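Section 4. Preparing and Recording the Tray Sorting Trials

4.1 Purpose
This section applies to laboratories repeating the Jurkura comparison. The study asks whether a policy trained on head and wrist views together places objects more reliably than one trained on the head view alone. The reference set holds 1,207 demonstrations recorded on the Amik two-arm station.

4.2 Procedure
1. Place the green tray on the table with the baskets behind it.
2. Set the peeler on the left part of the tray, with the head toward the baskets.
3. Move both arms to the ready position and open the jaws of the right gripper.
4. Confirm that the head view and the wrist view are both live – a trial with one missing view must be discarded.
5. Start the recorder and run 20 trials before changing the layout.

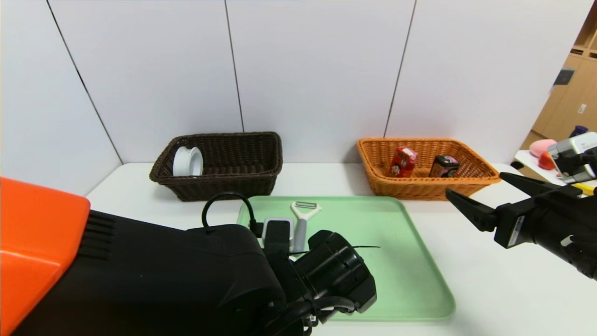
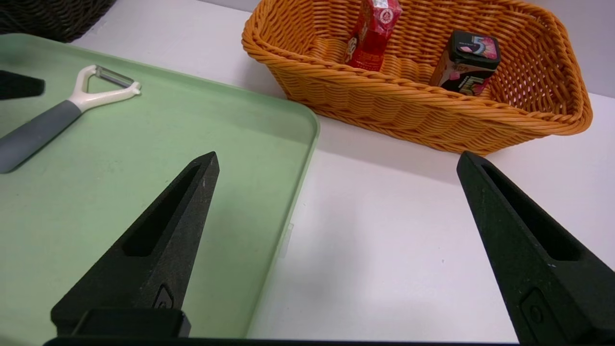
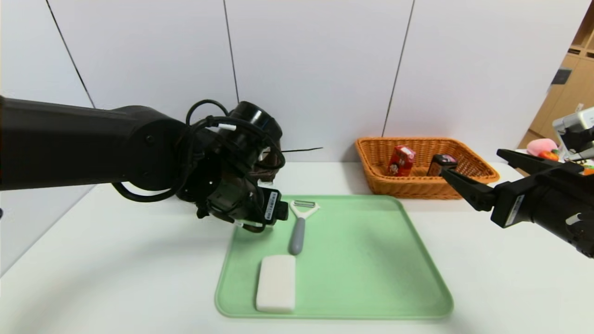
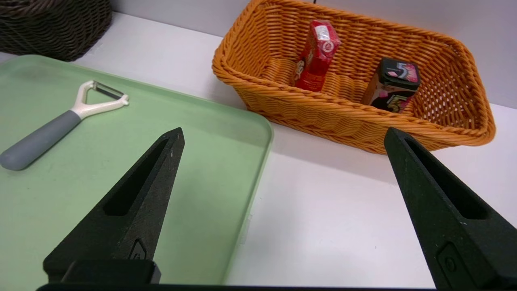 Figure 4-1. Peeler on the tray, in head views (first and third) and wrist views (second and fourth).

CAUTION: Keep hands clear of the table while the arms are powered.

NOTE: Small differences in the angle of the peeler are allowed. Do not correct them between trials.

4.3 Reporting
Report results over 100 trials for each policy. In the reference study, the policy with both views completed 73 of 100. Record failed grasps and failed placements separately, and state which views were used in training. Questions on scoring should be sent to Jörg Engelhardt at Mikbridge. Calibration of the wrist view is covered in Section 5.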